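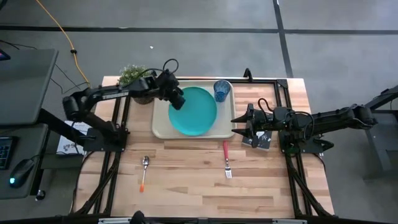
员工餐厅及备餐区季度安全卫生检查表(附检查意见)

受检单位:Wistuvetti 办公楼二层员工餐厅
管理单位:Nerkilach 物业服务部
检查日期:2008年10月8日
检查人:Nahuel Ibarra
陪同人:Patricio Painemal(餐厅主管)
检查范围:就餐区、备餐间、洗消间、干货库、冷藏设备、燃气及电气、消防疏散
判定符号:合格 / 基本合格 / 不合格 / 不适用
说明:“基本合格”项须在下次检查前整改,“不合格”项按意见栏所列期限整改并书面回复。

一、就餐区

1.1 地面平整、无积水、无破损地砖
判定:基本合格
意见:靠北墙取餐口前有两块地砖空鼓,踩踏有明显松动,尚未开裂。建议重铺,重铺前用胶带标出范围。

1.2 餐桌台面完好,无翘边、开裂、毛刺
判定:合格
意见:实木台面每半年上一次食品级矿物油,上次保养记录齐全。不得使用含氯清洁剂擦拭木质台面。

1.3 桌椅连接件紧固
判定:基本合格
意见:窗边一排有一把椅子后腿螺栓松脱,已当场撤出使用。其余抽查无异常。

1.4 主通道净宽不小于1200毫米
判定:合格
意见:主通道实测1310毫米。饮水机旁堆放的纸箱在检查过程中移走,本项按移走后判定。上季度同一位置有同样记录。

1.5 垃圾桶加盖,内袋及时更换
判定:合格

1.6 照度
判定:合格
意见:取餐台面中央实测438勒克斯。角落一支灯管闪烁,不影响判定,列入维修单。

二、备餐间

2.1 生熟分区,刀具砧板按颜色区分
判定:基本合格
意见:分区标识清楚。熟食砧板刀痕较深,刷洗后缝隙内仍有残留,应更换或刨平。木砧板与塑料砧板不得叠放晾干。

2.2 台面清洁消毒记录
判定:不合格
意见:记录表连续四天空白,询问得知当班人员换班后未交接。台面本身目视清洁,但无记录即不能认定已消毒。限三日内补充交接规定,空白日期不得事后补签。

2.3 洗手池供应皂液、干手纸,非手触式龙头可用
判定:合格

2.4 防蝇防鼠设施
判定:基本合格
意见:后门底缝实测9毫米,要求不大于6毫米。加装毛刷条即可。粘捕式灭蝇灯粘板已满,须更换,更换日期写在灯体侧面。

2.5 人员健康证有效期
判定:合格
意见:在岗人员证件均在有效期内,其中一人于12月到期,应提前安排体检。

三、餐具与洗消间

3.1 餐具完好,无缺口、裂纹、明显划痕
判定:基本合格
意见:抽查盘、杯共66件,淘汰5件,均为边缘缺口。塑料餐具内壁发白起毛的一律淘汰,不再降级作他用。带棱纹的塑料杯应注意棱槽和杯底外圈,该处水垢最多,只用海绵擦洗不到位,须用软毛刷。

3.2 洗碗机漂洗温度
判定:合格
意见:漂洗段实测84摄氏度,与机身表头读数相差1度,可接受。Farías 公司的年度校验标签在有效期内。

3.3 消毒后餐具存放
判定:不合格
意见:保洁柜下层与清洁剂同柜存放。清洁剂须立即移出,单独上锁。柜门密封条一侧脱落,与本项一并整改,限五日。

3.4 托盘清洗及晾干
判定:基本合格
意见:托盘平叠存放,抽出中间几只,盘面有水膜。应竖放于沥水架,干燥后再叠。叠放高度不超过取餐台护栏。

3.5 洗涤剂、消毒剂标签及配比
判定:合格
意见:配比表贴在水池上方,塑封完好。分装瓶均有品名和配制日期。

四、干货库与冷藏设备

4.1 食品离地离墙存放
判定:合格
意见:离地最低处150毫米,离墙100毫米以上。

4.2 先进先出,标签完整
判定:基本合格
意见:一袋面粉开封后未标开封日期。散装豆类容器标签字迹模糊,建议改用 Plellerell 标签机打印,仓库已配有一台。

4.3 冷藏柜温度0至5摄氏度
判定:合格
意见:一号柜3.2度,二号柜4.6度。二号柜冷凝器积灰较厚,清理后复测并登记。

4.4 冷冻柜温度不高于零下18摄氏度
判定:合格
意见:零下19.5度。霜层厚度未超标。

4.5 货架承重标识
判定:不合格
意见:中层货架标称承重600千克的标牌脱落后未补装,现场无法核对。补装前该层减半使用。

五、燃气及电气

5.1 燃气软管在使用年限内,无老化龟裂
判定:合格
意见:皂液试验未见气泡。

5.2 燃气报警器试验
判定:合格
意见:试验气触发后11秒报警,联动切断阀动作正常。

5.3 插座及线路
判定:基本合格
意见:备餐间东侧插座面板松动,无烧灼痕迹。延长线不得作为固定线路长期使用,移动设备的线缆应收拢固定,不得横过通道。

5.4 漏电保护器
判定:合格
意见:逐路按试验钮,全部动作。配电箱内第四路标注与实际负载不符,请电工改正标签。

六、消防疏散

6.1 灭火器压力、有效期、位置
判定:基本合格
意见:编号107的灭火器压力在绿区,但铅封缺失,按已使用处理,送检并以备用件替换。其余正常。

6.2 灭火毯
判定:合格

6.3 安全出口及疏散指示灯
判定:合格
意见:断电后应急灯持续点亮,未做满时放电试验,留待年度检查。

6.4 排油烟管道清洗
判定:基本合格
意见:清洗合同在有效期内,本季度清洗单未见原件,仅有传真件。请补原件存档。

七、上次检查遗留项复查

7.1 洗消间地漏返味:已更换水封,复查无异味,销项。
7.2 取餐台玻璃护罩边角未打磨:已处理,销项。
7.3 急救箱缺烫伤敷料:已补充,但箱内清单未更新,不予销项。
7.4 后门闭门器失效:仍未修复。主管答复配件已订购,未能出示订单。本项第二次遗留,下次仍未完成则转报管理单位。

八、汇总意见

不合格项为2.2、3.3、4.5。3.3涉及化学品与餐具混放,优先处理,整改后拍照附于回复单。基本合格项由餐厅自行安排,回复单中逐项写明完成日期和经手人,不接受“已整改”三字的笼统答复。

餐厅方意见(Patricio Painemal):对2.2判定无异议。4.5标牌脱落系搬运货架时造成,标牌尚在,可当日装回。3.4沥水架数量不足,申请增购两只,请物业批复。

检查人答复:4.5标牌装回后通知复核即可,不另填单。沥水架增购不属本表范围,请走采购申请。

附:本表一式两份,检查方与受检方各存一份,保存期两年。更换检查人时,遗留项随表移交。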